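29 July 2022

## Robotics club: what the summer project has and hasn't shown

The members have asked me to report on the Studero project, and I said I would as long as I could write it my own way. I've been helping with this club long enough to have heard "it's nearly working" in every tone of voice there is.

For anyone who missed the spring issue: in April the group voted to drop the line follower and teach an arm to deal with ordinary household containers. Opening them, closing them, getting things in and out. The plan is to record people doing the job with a hand-held gripper, then train a model on the recordings and hope the arm picks up the habit. Édgar Lozano pitched it with a slide that said the arm would be "kitchen ready" by fall. I asked whose kitchen. I am still waiting to hear.

### Recording

The target is 400 recordings, all made by students holding the gripper by hand. I'll give them credit, they have been patient with it. Holding the thing steady while you squeeze is harder than it looks, and your wrist lets you know the next day.

My complaint is with what gets recorded. Almost everyone goes for the easy version of a task, with the lid already open and the container facing them squarely. I understand why. You get a clean take and move on. But a model fed on clean takes learns that the world is tidy, and the first time somebody leaves a lid half shut we will find out what it learned. Anselmo Inga says variety can be added later. He said the same about the Brallov build last year, and later never came.

The white container with the hinged lid is a fair case. With the lid up it's an inviting target, a wide oval opening with a finger on either side. It is also pale plastic nearly all over, partly see-through, with creases on the inside that look like a thin liner. I'd like to know how a camera is supposed to tell the wall from the liner when I have to lean in myself. The students think the training will sort this out. I think they should test it before they say so again.
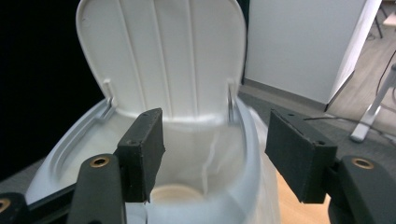 ### Training

The first model was trained on a partial set and named Xenos, after a long argument I stayed out of. We gave it 16 tries at closing a lid. It managed two. On one of those I'd say the arm bumped the lid and gravity did the rest, but I was outvoted and it went in the log as a success.

I don't mind a low score. A low score in July is fine. What I mind is the write-up, which called the result "promising" before anyone had looked at why the other 14 failed. Several members have now gone back through the logs, grumbling, and they have started sorting the failures by type. That work is dull and it's the best thing the club has done all summer.

### Money and the demo

The new motor cost $1,526 with shipping, and that's most of the year's budget. Please stop using it to wave at visitors.

We've been offered a table at the Prisach open house. Édgar wants a live demo. I want a table with the recordings playing and a student next to it who can explain them. If Xenos can close the same lid five times running, with me setting the lid wherever I like, I'll drop my objection and carry the arm in myself. Anyone who wants to help with recording can just turn up, and please bring a container from home that is awkward to open.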